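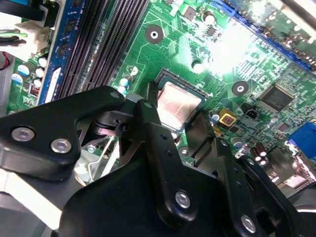 Bench notes, board teardown, 6/14/21

Back on the green board out of the Haugen machine, the one Wayne Hiebert wants stripped for parts before we clear the shelf. I was going to do the whole thing in one go, but I got stuck looking at the capacitors for a while (as usual!) and then it was lunch.

CPU and socket

The processor is still in the socket and the heat spreader is nice and shiny, but no idea whether whoever had this last cleaned it, or somebody here wiped it and didn't write it down. Was that you, Wayne? The retention lever is a thin wire thing, don't force it. I bent one on the Skuvlow board and spent most of an afternoon feeling bad about it. Lever out from under its catch, then up, then the load plate, and only then the chip, straight up with no wiggling. Chip goes in the clear tray with the lid that clicks, and please not in the bag with the screws again.

Memory side

Slots are the plain black ones next to the blue strip. Whatever sticks came with it are in the Istanby box, I haven't tested them. There's a white label at the low end of the strip and I'd like to leave it on until the board is logged.

Power

White connector near the corner, green and black wires in a bundle. Squeeze the latch first and pull on the plastic, never on the wires. The thin red wire way over on that side I haven't traced yet, so leave it alone till I do.

Capacitors

Four little ones with the pale blue-white sleeves sit close together by the small red header. I want to pull those and put them on the meter. Our drawer has a bunch marked 2000 that I don't trust at all, and it would be good to have something to compare against. Iron at the usual setting, and open the window this time.

Still to do

Find the good tweezers.
Log the board as 1390 in the shelf book.
Ask Wayne if the long blue expansion slot is worth saving, or if it all goes in the Stulov bin.
More isopropyl, we're down to the last bit in the bottle.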